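**Stem Handling Cell, January report to Milville**
Prepared by Wubit Gebru

Short version: we are still inside the equipment budget, mostly by not having bought much of it yet.

The flower order came first because it was cheap and required no signatures. Artificial roses and hydrangeas are now the best-stocked item in the lab. 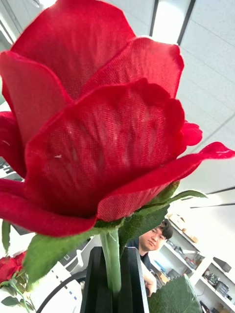 *Rose stem at the gripper fingers, wrist camera view.*

**Grippers.** Nadiia Kostiuk has quotes from Poltar and Lau. Poltar wants $3000 for a pair of softer fingers, Lau wants $1231 and doesn't mention shipping, a silence we have learned to price in. Our current fingers stay on until you approve one or the other. We lean toward Lau.

**Trays and baskets.** I budgeted $700 for custom bins, back when I believed we needed custom bins. Seon-mi Yang suggested we first try plain plastic ones from a kitchen store – a humbling email to receive.

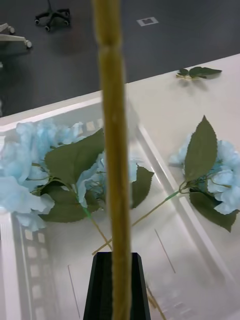

So the custom order is on hold and I'd like to move that line to spare cables and a second wrist camera mount. Lead time on the mount is up to 20 working days, which in Lanen's catalog language means spring.

**Work surface.** The long table stays. Tirta Lumbantobing has asked for a fixed camera mount that bolts to the wall, and I have asked Tirta for a drawing. Both requests are open.

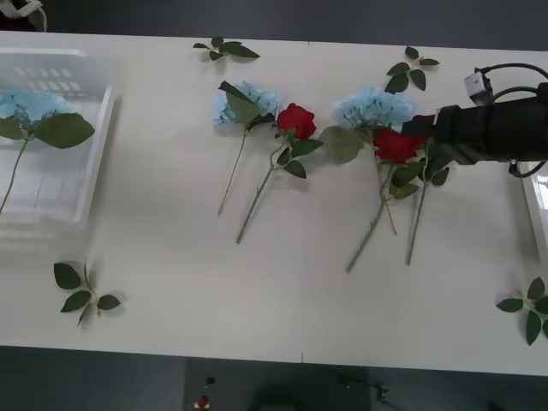
*Table layout with roses, hydrangeas and loose leaf sprigs, arm at right.*

**Needed from you:** a yes on one gripper quote and a yes on moving the bin money. Bayu Chong has the paperwork for both and would love to stop having it.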